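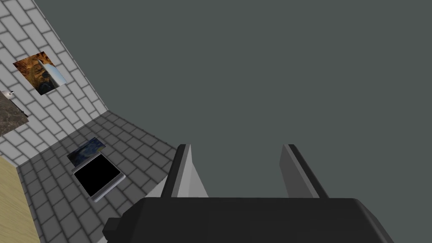 Fuad Beyene, reading the first draft, objected that a gripper score without the camera it was scored from means very little, and wanted both in every row of the table. Fair point. We reran the whole thing that way, and this section reports the rerun only.

Research > Manipulation > Gripper and camera trials

4.2 Comparing grippers and views in simulation

All trials in this section were run in the Wonitz simulator, home layout, brick and tile walls, mixed household objects. Two gripper models: Auer (parallel, two fingers) and Clondport (same stroke, softer contact settings). Two camera placements: wrist and torso. Same controller throughout, same gains, no retuning between grippers. We know retuning would help Clondport. Left for later.

Each gripper and camera pair got 300 tries, with a limit of 20 seconds per try. A try counts as a success if the object is clear of the surface and still in the fingers when the clock stops. Drops after lifting are failures, even late ones. Objects were drawn from the same list for both grippers and the start poses were fixed by seed, so the pairs can be compared try by try.

The wrist view gives a close look at the fingers and the gap between them, and that is what matters in the last part of the approach. It pays for this early on. The gripper body fills a large part of the view, and with the wrist tilted the target may be out of sight altogether. Small flat items were the worst – cards, tablets, anything lying on the floor tiles. The policy tends to stall there, fingers open, nothing between them.

The torso view is the other way round. Both arms and the table are in sight at once (Figure 5), but the fingertips are small and a closed hand hides a good part of whatever it is holding.
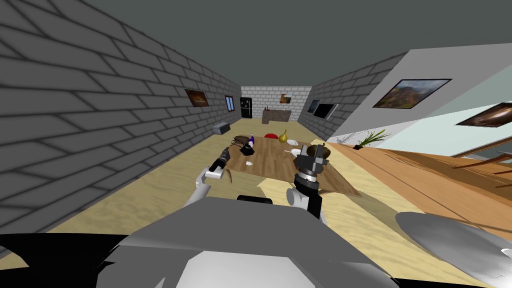
Reading time for this section: 3 min

Figure 5. Torso view, table task. Right gripper closed on a round brown object just above the tabletop, left gripper over the near corner of the table.

Successes over both cameras (600 tries per gripper) do not tell the full story so we do not rank on them. Split by object shape the picture is clearer. Round objects: little to choose between grippers, the torso view ahead for both. Thin or flat objects: Auer ahead, wrist view ahead, and the gap grows when the object lies near a wall. Clondport had fewer slips during the lift but more timeouts, mostly from slow closing.

Cluttered tables hurt every pair. A bowl and a pear close together were enough to make the torso policy pick the wrong approach side. We tried a wider finger opening for this and it made no diffrence with Auer. With Clondport it made things worse, reason unclear.

One controller note. Early runs had a bug in the wrist rate limit, found in June, and 737 logged tries were thrown out becuase of it. None of those are counted here. Manolis Petridis checked the remaining logs by hand against the success rule and found no mismatch.

We also tried switching views part way – torso for the reach, wrist for the last stretch. Promising, but the switch point was set by eye and the arm sometimes jerks at the handover. Not in the table. Tests on the real arm at Vavville will use the switched setup first, then the fixed ones if time allows.

We use cookies to remember your reading settings. Accept | Manage choices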